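音楽と社会 第3回 配布資料
抵抗の歌は誰の声で歌われるのか フィストポート港の呼びかけ歌を聴く

前回は教室の暖房の音がうるさくて、後ろのほうの席の方には録音がほとんど聞こえなかったそうで、申し訳ないことをしました。今日はスピーカーを持ち込みますので、同じ曲をもう一度、頭からかけます。前回欠席した方も今日から入って大丈夫です。

今日の話の中心は、ミレイユ・サバグという歌い手です。フィストポートの荷揚げ場で育ち、母親と一緒に魚の仕分けをしながら歌を覚えた、と本人は晩年のインタビューで語っています。ただ、この人は話すたびに少しずつ昔話が変わる人で、別の機会には、歌は全部ラジオで覚えた、母は音痴だった、とも言っています。どちらが本当かを決めるのは今日の目的ではありませんし、私としては、どちらも半分ずつ本当だったのだろうと思って読んでいます。歌い手の自伝的な発言を資料として使うときには、こういう食い違いにしょっちゅう出会います。慌てて一方を捨てずに、いつ、誰に向かって話したのかをメモしておいてください。期末のレポートで必ず役に立ちます。

まず用語の確認から。

呼びかけと応答
ひとりの歌い手(先唱者)が短い句を歌い、残りの人たちが決まった句で返す形式です。仕事歌、礼拝の歌、子どもの遊び歌、サッカー場の応援まで、ほんとうにあちこちにあります。返しの句はたいてい短く、覚えやすく、何度くり返しても息が切れない長さになっています。

差し替え
旋律と返しの句はそのままにして、先唱者の句だけを新しい言葉に入れ替えることです。検閲のある社会では、差し替えがとても大きな意味を持ちます。印刷された歌詞には無害な言葉が並んでいても、夜の酒場でどう歌われていたかは別の話だからです。

ほのめかし
名指しを避けて、動物や天気や道具の名前で権力者を指すやり方。聞き手の側に前提の知識がないと通じません。裏を返せば、通じた瞬間に、その場にいる人どうしが「わかっている仲間」になるわけです。笑いが起きるのはたいていこの瞬間で、録音を聴くときは歌よりも客席の音に耳を向けてみてください。

さて、サバグの代表曲とされる「はかりの歌」です。荷を量るはかりが狂っている、という内容で、表向きは荷揚げ場の日常をうたった滑稽な歌です。港の計量所が賃金の支払いのもとになる重さをごまかしている、という噂は当時だれもが知っていましたから、聞き手には最初の一行で話が通じました。返しの句は「もう一度のせておくれ」。たったこれだけです。ところが、これを酒場いっぱいの人が歌うと、だんだんと要求に聞こえてくるのです。最初はお願い、途中から催促、最後のほうはほとんど怒鳴り声です。歌詞は一文字も変わっていないのに、声の出し方だけで意味が動いていく。私が初めてこの録音を聴いたのは学生のころで、夜中に下宿でヘッドホンをして、最後のところで思わず立ち上がってしまいました。

現在知られている歌詞は全部で69節あります。もちろん一晩で全部が歌われたわけではなく、いろいろな人が書きとめたものを、ベネディクト・フレーリヒスが集めて並べたものです。フレーリヒスはもともと印刷工で、研究者としての訓練は受けていません。そのため節の並べ方がかなり自己流で、後の人からはずいぶん叱られています。けれども、彼が紙切れの裏や帳簿の余白に書かれた節を一つひとつ写しておかなかったら、今日の授業はそもそも成り立たないわけで、私はどうしても彼の肩を持ちたくなってしまいます(講義でもたびたび脱線しますが、どうか大目に見てください)。

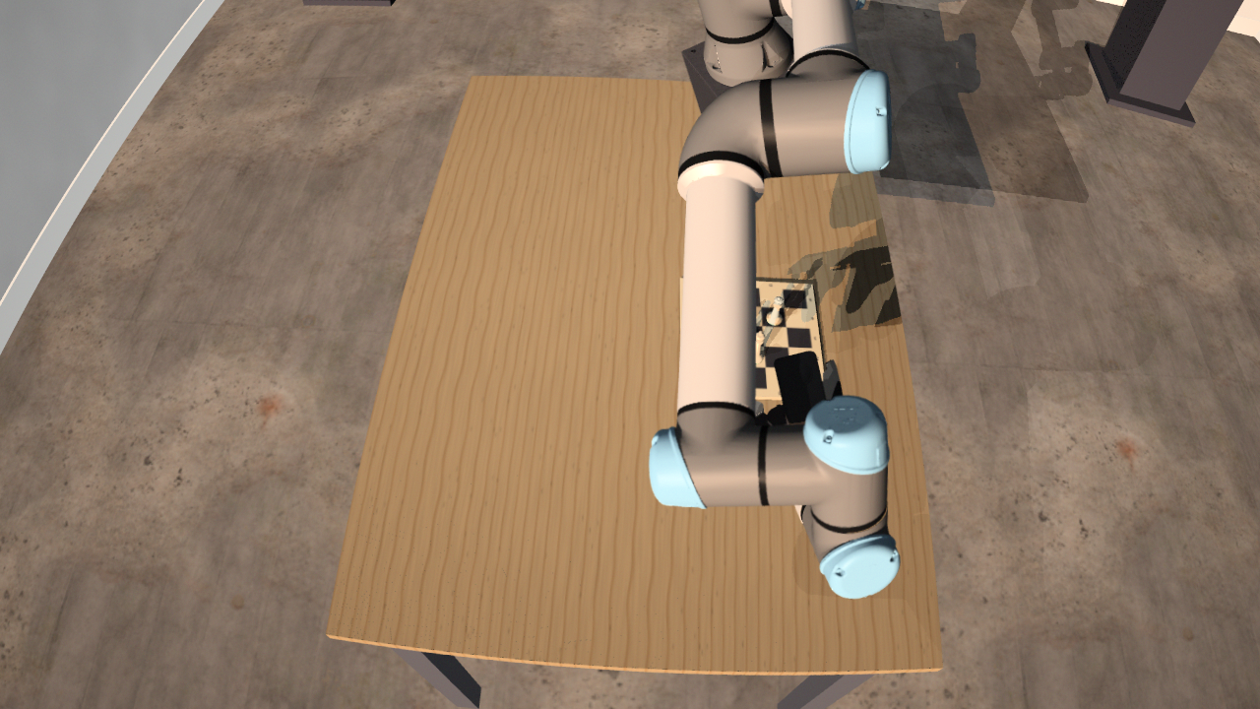 ハナン・マスリからは、節を集めて番号をふった時点で、もう別の歌になってしまっているのではないか、という意見が出ました。酒場で歌われていたときには順番などなく、その晩の客の顔ぶれを見ながら先唱者が選んでいたはずで、本に印刷された並びを「作品」と呼ぶのは、歌を動けなくしてしまうことにならないか、というのです。さらに、自分の祖母が婚礼で歌っていた歌も、ノートに書き起こしたとたんに家族の誰も新しい節を足さなくなった、とのことでした。

とても大事なところを突いてもらったと思います。文字にすることで残るものと、文字にすることで止まってしまうものがある。これは口承文芸の研究ではずっと議論されてきた問題で、簡単な答えはありません。私自身の考えを言えば、フレーリヒスの集成は楽譜というより在庫帳のようなものとして読むのがよいように思います。どんな部品が手元にあったのかを教えてくれる帳面で、どう組み立てられたかは、録音や回想のほうに当たるしかありません。

録音は2種類残っています。

フェストソープ録音
屋内の集会で録られたもの。音がきれいで、歌詞もよく聞きとれます。そのかわり客席がおとなしく、返しの句もよくそろいすぎていて、どうも事前に練習したらしい気配があります。先唱者の句も、ほのめかしの弱い、穏やかな節ばかりが選ばれています。

アーンステッド録音
こちらは音がひどいです。最初の節は椅子を引く音でつぶれていますし、途中で誰かが咳きこんで、しばらく歌どころではなくなります。それでも、私が毎年どうしても皆さんに聴いてほしいのはこちらのほうなんです! 先唱者が新しい節を歌うたびに、一拍おいてから笑いが広がります。この一拍が、聞き手がほのめかしを解いている時間です。しかも、笑いが起きる位置が毎回すこしずつずれていて、店の手前から奥へ、意味が伝わっていくのが聞こえるようです。 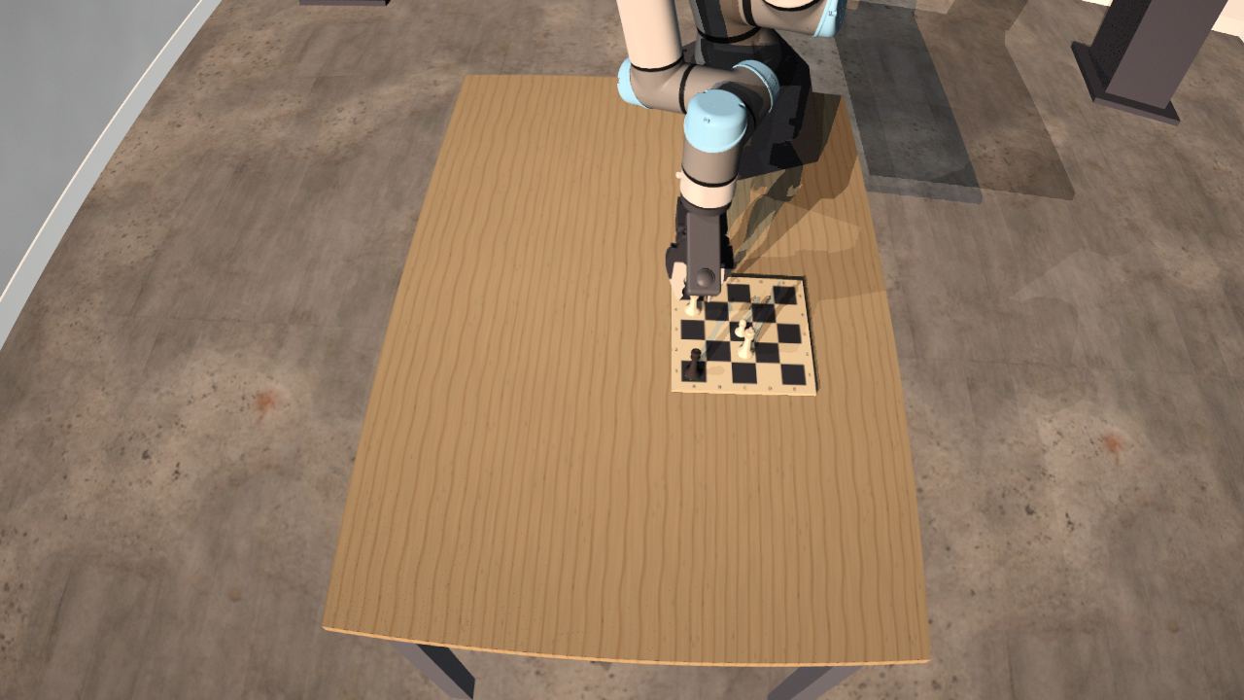 聴きくらべるときには、先唱者がどこで息を継いでいるかにも気をつけてください。フェストソープ録音のサバグは、句の終わりできちんと息を吸い、返しが終わるのを待ってから次へ進みます。アーンステッド録音では、返しの句がまだ鳴っているうちに次の句を歌いはじめてしまう箇所があり、客のほうも負けずに声をかぶせてきます。声と声が重なって、誰が先唱者で誰が応答しているのか、一瞬わからなくなる。今日の題を「誰の声で歌われるのか」としたのは、じつはこの箇所が頭にあったからです。

伴奏についても少しだけ触れておきます。後年、サバグはアザールという楽団と組んで、この歌を劇場で歌うようになりました。管楽器が入り、前奏がつき、間奏では踊りまであったそうです。古くからの聞き手の中には、これを裏切りのように受けとった人もいました。リナ・ジアジャは回想録の中で、劇場の「はかりの歌」は立派すぎて返事のしようがなかった、と書いています。うまい言い方だと思います。返しの句を管楽器が吹いてしまえば、客はもう黙って聴くしかありませんから。

一方で、劇場版があったからこそ、港に一度も行ったことのない人たちにまで歌が届いた、という面も見落とせません。スハ・シュブールの論文(参考文献の欄を見てください)は、劇場版を聴いて育った世代が、後に街頭で返しの句だけをとり出して歌った経緯を丁寧に追っています。先唱者のいない呼びかけ歌、というなんとも不思議なものが生まれたわけです。「もう一度のせておくれ」だけを、大勢で延々とくり返す。はかりが何のことか知らずに歌っていた人もかなりいたようです。シュブールはこれを歌の衰えとは見ておらず、私も同じ意見ですが、ここは意見の分かれるところですから、皆さんはどうぞ遠慮なく反対してください。

次回までの課題

アーンステッド録音を通して聴き、笑いが起きた箇所をひとつ選んで、その直前の句で何がほのめかされているのかを書いてきてください。分量は用紙の表に収まる程度で十分です。解けなかった場合は、どこまで考えて、どこで行き詰まったかを書いてください。地元の言葉づかいが絡む節もあり、私にもいまだにわからない冗談がいくつかあります。

できれば、自分の身のまわりで聞いたことのある呼びかけと応答の例も持ってきてください。お祭りでも部活のかけ声でもかまいません。去年は綱引きの話でたいへん盛りあがって、授業が終わらなくなりました。

参考文献
ベネディクト・フレーリヒス編『はかりの歌 集成』
リナ・ジアジャ『桟橋の夜』
スハ・シュブール「応答だけの歌 劇場から街頭へ」

集成は図書館に1冊しかなく、館内での閲覧のみです。課題に使う節は別に印刷して、金曜日の昼までに研究室の前の箱に入れておきますので、各自で取りにきてください。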